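Stop buying new fingers and learn to look after the ones you have
By Leonora Soriano

I have an opinion about gripper fingers, and I've been told by people who love me that it isn't dinner party material, so you're getting it instead.

My opinion is that most shops treat the printed fingers on their hand-held grippers like paper cups. One gets a bit sloppy, somebody pulls it off, somebody else sends the same file to the printer, and by the afternoon there's a fresh one on and everybody goes back to work. I did this for years. I was proud of how fast I could do it! And I now think it was the single laziest habit I had, and that it cost us more bad data than every dead battery and loose cable put together.

Some background, because I realize I've jumped in. I look after the hand-held grippers at a small outfit called Wodon. Our operators carry them, one in each hand, and do tabletop jobs with them – picking up cups, moving them, putting them down – and the recordings go to the folks who train the arm. The arm wears the same fingers. So if the fingers in a person's hands are a hair different from the fingers on the arm, the arm learns a grasp that doesn't quite fit its own body. You don't get an alarm for that. You get a robot that's a little bit bad at cups.

We had exactly this in November. The arm (its name is Pilar, I didn't pick it) started nudging things just before it closed on them. Everyone had a theory. The software people thought it was timing. I thought it was the software people. We spent 6 days on it, and in the end I laid a hand-held unit on the bench with its jaws closed and there was daylight between the tips on one side and none on the other. The left finger had been swapped a few weeks before, by me, in under two minutes, at the end of a long shift. I'd tightened the screws in whatever order my hand found them and the finger had pulled over to one side. Every session since then had that little twist baked into it.

So here is my actual argument. The finger is the cheapest part in the cell and it's the part that decides whether everything else was worth doing. It deserves a setup routine like you'd give a mill or a saw. It doesn't have to be long. Mine takes 13 minutes for a pair, and I'll tell you what's in it, because I always feel cheated when somebody writes one of these and leaves out the part you could use.

I take both fingers off even if only one is bad. I know, I know. But they wear as a pair, and a new left against an old right is how you end up with one tip doing all the work. I wipe down the mounting faces, and I mean the base as well as the finger, because dust from the prints gets in there and packs down like chalk. I run a fingernail along the seat. If I feel anything, I wipe again.

Then the screws go in loose, all of them, on both sides, before any of them gets snug. I close the jaws on a flat steel block and let the fingers find each other. Only then do I tighten, a bit on one side and a bit on the other, back and forth, the way you'd do lug nuts. With printed plastic there's a point where the screw stops getting tighter and starts getting deeper, and you learn to feel for it. I've cracked enough of them to have opinions on that too. If the screw spins, the finger goes in the bin, and no, glue doesn't count as a repair. I've seen the glue. I've been the glue.

After that I open the jaws all the way and close them 40 times by hand. Yes, 40. My coworkers at the next bench have started humming while I do it. But a finger that's going to settle will settle in the first few dozen closes, and I want it settling on my bench and not halfway through a recording. Then I check the tips on the block once more, and this is the check that catches things. I'd guess the loose-screw people and the tight-screw people could both be talked into my way if they'd just do that last check for a month.

The other half of it is the table, and I get pushback here from people who think a table is a table. We use a plain white top. I like it for a selfish reason, which is that black fingers against a white surface show me everything I need when I go back through the footage. I can hold a ruler up to my screen (I do, it's a wooden one from school) and see whether the tips are level. Before every session I have the operator hold the gripper open over the blank part of the table for a couple of seconds before going near a cup. It's the closest thing we have to a doctor asking you to say "ah," and I'd fight anyone who tried to trim it from the recordings to save space.

Cables, since someone always asks. Leave slack. More than you think. A cable that tugs at the back of the unit will turn the wrist of whoever is holding it, ever so slightly, and the operator will correct for it without knowing, and then you've recorded a very faithful demonstration of a person fighting a cable. I let ours hang off the side in a lazy loop and I don't care that it looks messy. We tried a tidy routing kit from a supplier, Zimix, for a while, and it looked wonderful and everyone's sessions got stiff. It's in a drawer now. I'll keep the drawer.

Now, the case against me, which I've heard at some length from my friend Kwak, who runs a much bigger operation with many more grippers than I'll ever touch. Kwak's shop swaps every finger on a schedule, at 500 sessions, worn or not, and they don't hand-fit anything. The argument is that my routine depends on me. If I'm out sick, who closes the jaws and hums along? And a part that needs a person with a feel for it is a badly designed part. Put a locating pin in it, print it tighter, and let anybody bolt it on.

I think that's half right, and it's annoying which half. We should have a pin. I've asked for one, I've drawn one on the back of a packing slip, and I hope by spring we'll be printing it. But a pin won't tell you the seat is dirty, and it won't tell you the plastic has started to creep because a unit got left by the heater. A schedule won't either. A schedule means you're wrong for however many sessions are left on the counter. What tells you is somebody looking at two tips on a block and being allowed to say "this one isn't going out today" even when there's a person standing there waiting for it.

That permission matters to me more than the torque or the wiping. At my last job I'd have been sighed at for holding up a session over a finger. Here I got sighed at for the first couple of weeks and then Pilar quit nudging the cups, and the sighing eased off. If you run one of these cells, go find whoever fits your fingers and ask when they last held one back. If they can't remember, I'd start there, and I'd bring a steel block.

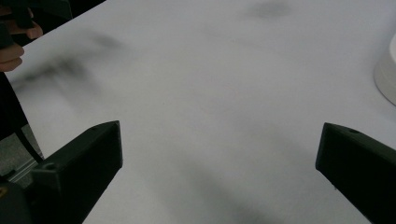
Jaws open over the white table, with a hand on the other grip at upper left.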